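Lurholm 30-gallon storage tote: a long review of a plain box

By Mwajuma Athumani

I own more storage bins than a person in a two-bedroom house should, and I've cracked most of them. So when I tell you I got excited about a tote, please understand it comes after years of snapped handles and lids that fit only in warm weather. 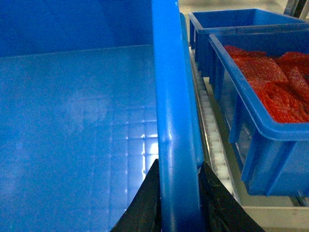
I bought two of the Lurholm totes in December, when the shelf in our garage finally gave up and I had to put the camping gear, the canning jars and a whole lot of yarn somewhere else. The plan was to use them for a month and then get "real" shelving. The real shelving never happened, and I've since gone back for more totes!

First, the walls. They're stiff. You can pick one of these up full of jars and the long sides don't bow out the way they do on cheaper bins (my old Flundow set looked like it was breathing every time I lifted it). I put 113 pounds of potting soil and tile in one, weighed it bag by bag on the bathroom scale, and dragged it across the concrete to the back door. The bottom got scuffed, and there's one scratch deep enough to catch a fingernail, but no cracks.

The handles are my favorite part. They're wide enough for winter gloves and the underside is rounded, so you don't end up with a red line across your fingers. My neighbor Fuad Seyoum helped me carry the heavy one up the porch steps and asked where I'd bought it before we'd even set it down. He has four now, all full of fishing stuff.

The lid is good, with one complaint. It snaps at both ends and stays on, and I've stacked three high without any sagging. But the snaps are tight when new. I mean really tight, knee-on-the-lid tight. Mine loosened up after a couple of weeks. If you have sore hands, try one in the store first.

Cleaning is easy. Dish soap and a sponge got the soil out, and there aren't any little ribs on the inside for dirt to hide in. I did have trouble with the price sticker, which left a gummy square behind. Cooking oil took care of it.

Things I'd change:
The totes nest so snugly when empty that I've had to stand on one and yank the other. Slip a piece of cardboard between them.
There's nowhere to put a label. Masking tape works, but it curls in the damp.
The lids are sold separately at some stores, so check before you pay and drive home (ask me how I know).

I also tried the Usia tote, which is lighter and a few dollars less. It's a perfectly nice bin for blankets or Halloween costumes, and if that's all you need, save the money. For jars, tools or anything with corners, get the Lurholm. The Raju one has wheels, and I wanted so badly to love it, but the wheels take up a chunk of space inside and mine squeaked from day one.

Would I buy it again? I already have, and there's another on the list for the Christmas lights, which are still in a trash bag behind the water heater.

Last updated: December

151 comments on this review

Get new reviews by email once a month. Enter your address to subscribe.

Contact | Copyright Mwajuma Athumani | Back to top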